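The Jaws Are a Wear Part

Most shops look after the arm and forget the hand. The arm gets grease, a service sticker and a line in the budget. The gripper gets looked at when something lands on the floor. I think that is backwards, and I would say so to anyone who runs a hand-held gripper as well.

At Clivix we keep two grippers for tabletop work, tubes and bottles mostly. The one I look after went 267 days before I had a proper schedule for it. By then the fingers had drifted out of line by a hair. On a rigid box you would never see it. On a squeeze tube the load goes onto one side, and the tube turns as it comes up.

My first fix was to close the jaws harder. That hid the fault for a week and marked the packaging. What the gripper needed was a clean, a straightedge across both fingers, and new screws on the left plate.

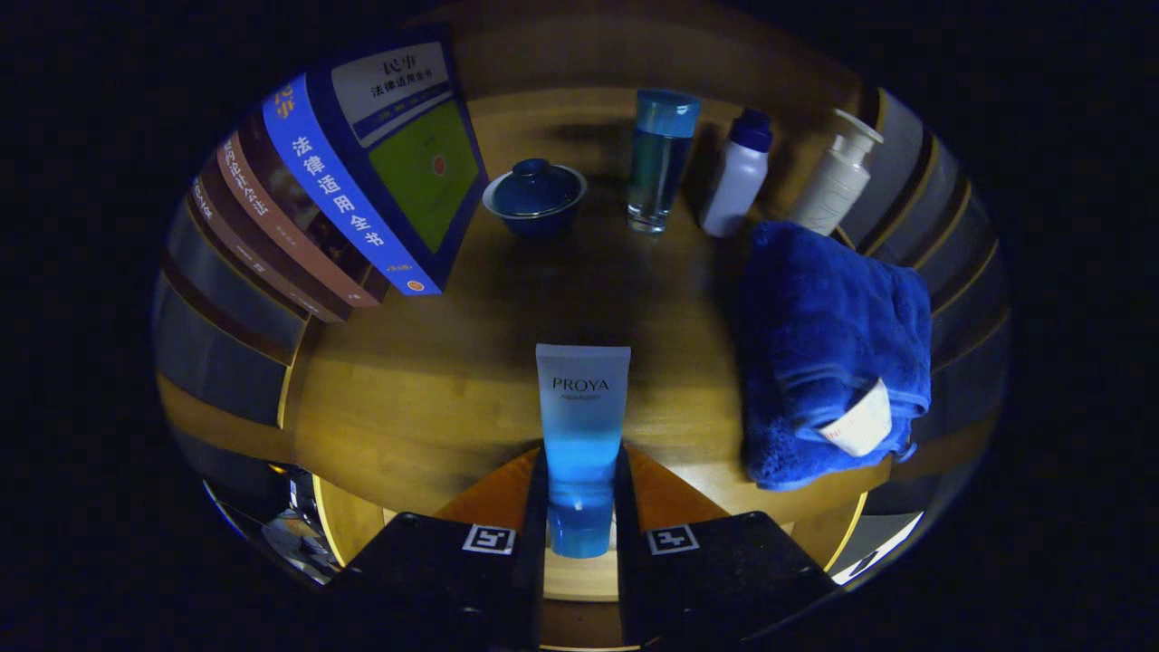
A soft tube is the best test piece I know. It is wide and flat at one end and narrower at the cap, so it shows at once whether both fingers are touching along their length. I now finish every service with one. The Flinuva manual we were given calls for a steel gauge block, and I use that too, but a gauge block is the easiest thing in the world to hold. It will pass a pair of jaws that can't do a day's work.

The printed markers need the same care. People wipe them with whatever is on the bench. A scratched or lifted marker gives a jaw opening that is slightly wrong – and slightly wrong is harder to find than a dead reading. I replace both at the same time, even when only one looks bad, and then redo the zero.

The usual objection is time. A full service on the Papadakis bench takes almost 2 hours, and Gillance would like it done in half that. I understand the pressure. But the line check comes first, and it should stay in even when the rest is cut short. If there are only ten minutes on a Friday, spend them on the fingers and leave the housing dusty.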